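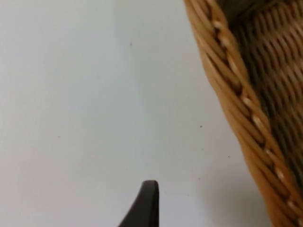

Alois Auer

Search notes Go

Basket borders, week 4. Notes for the Duvosdale evening group. Bring these back next time, I'm not printing them again.

Tonight = rims. We did bases and siding already, if you missed siding get the notes off Balthasar Wyss, he has the spare set. Start on a clear table, pale top if you can get one. Dark cane ends show up on it and so does any gap under the base.

Words first

Border = the edge at the top. Rim, same thing, people use both.
Stake = the upright. What's left sticking up after your siding is what you make the border from.
Weaver = goes side to side.
Rod = any one strand while you're handling it.
Binding strand = thinner piece that winds through or over the edge. Not every basket has one. When it's paler than the rest you can follow its path by eye, good for learning.

How a rope-look edge works

Round strands side by side, each one going over its neighbor and then under. Looks like twisting. Some of it is twist, most of it is just the order of over and under, repeated. If your order slips once the whole line looks wrong from there on. Don't push past it hoping, go back to the slip.

Thick edge needs more strands in each group. Groups have to stay flat next to each other and not climb. Pinch with the left thumb, feed with the right hand (swap if left handed).

Look at the side of a finished basket before you begin yours. Where does the wall lean out? An edge on a leaning wall has a longer way to go around than the wall lower down, so the stakes are further apart by the time you get there. Leave more length.

Soaking

Stakes only need it at the bend. Stand the basket upside down in the tub so the top few inches are under. Wrap in a damp towel after. The Thaweesak cane in the blue crate takes longer than the other stuff, test one end by bending it around your finger. Cracks = back in the water. Too long in the water and it goes fuzzy and you lose the shine, can't get that back.

Doing it

1. Kink each stake just above the last row of siding. Round nose pliers, squeeze, dont crush.
2. Bend the first few down to the right. Leave a little loop under each one, you'll need to get into it at the end.
3. Next stake: over two, behind one, out to front. Then lay the follower beside it.
4. Keep going round. Same pull every time. Turn the basket, not your chair.
5. Last few go into the loops you left. Everybody gets stuck here. Use the bodkin, grease the tip.
6. Tap down with the side of the iron. Check level from across the table, eyes low.
7. Trim on a slant, end resting against a stake. Cut too short and it springs out in a week.

Binding strand, if you want one: goes in last. Damp and thin, same direction as the braid. Tuck the start under two strands so it holds itself. Going against the direction makes a cross pattern, fine too but decide first.

Color

Asked last week. Cane in one basket is almost never one color. Honey, caramel, plain tan, all from one bundle. The recesses between strands look darker and some of that is only shadow. Stain settles in there too, if you use it. Go thin, wipe the high parts with a dry rag so the round tops stay lighter. I use the Virnel walnut, one coat, number 36 on the tin lid. For a gloss edge, clear shellac on the border only.

Common faults
- gaps at the join: loops pulled too tight in step 2
- border rolls outward: bending too low or pulling down instead of across
- edge higher on one side: siding was uneven before you started, pack it first
- hairy strands: singe quickly with a flame, OUTSIDE please
- bits everywhere: brush the table when you finish, trimmings get pressed into the next person's base

Materials for next time

Cane, order no. 2192 from Mosow, one bundle between two people. Cut stakes to 759 mm for the tall basket. Pegs, towel, side cutters, a pencil. Bring the basket even if its a mess.

Homework: one practice border on a scrap base, no siding. Write down where you went wrong and which stake. Then handles, which need a sound border to sit in, so do the practise one.

Reading: the handout on plaited edges, first half only. The second half is foot borders, we get to those after handles.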